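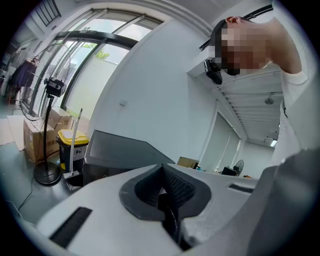
I have been looking forward to clearing out the back room since January, and this month we finally got going! It's a bright white room with tall windows and a bit of green outside them, and it deserves much better than being the place where everything lands. My plan is a proper laundry corner with somewhere to fold things, and I've been sketching it on the backs of envelopes for ages.

First job was air. A pedestal fan by the windows makes such a difference when you're shifting bags and dust - I'm never doing a clear-out without one again. I've also become a big believer in keeping flattened cardboard. It's great to kneel on, and it saves the floor when something heavy has to slide.

Then came the big one, the washing machine.

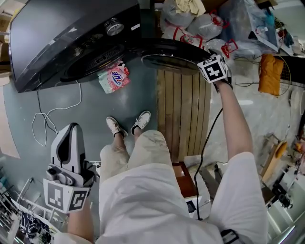

Fengying Zheng
Writer and chief sorter at Groldale

I love the look of a black front loader, all gloss with that one silver dial, and on its back on the gray-green floor it seems twice the size. My rule for moving day is to deal with the cables first. Find every one, follow it to the end, and get it out from under your feet before you lift anything. Sneakers with a decent grip help too (I learned that in slippers, in our last place).

The pallet is staying, at least for now. I like those light-brown slats so much that I'm tempted to sand them and make a low shelf for the detergent, which currently lives on the floor in a crumpled bag. The little reddish-brown box could go on top for pegs!

After that it's the heap. Bags with red handles, a gray bag with a cream cloth on it, plastic sheet, a glove... I sort into 2 piles, keep and go, and I don't allow a "maybe" pile because mine just moves back in. The orange cushion is a definite keep. It looks so cheerful by the black wire rack that I might plan the colors of the whole corner around it.

Next up is measuring for the folding table. I want it 100 cm wide, if the windows will let me have it.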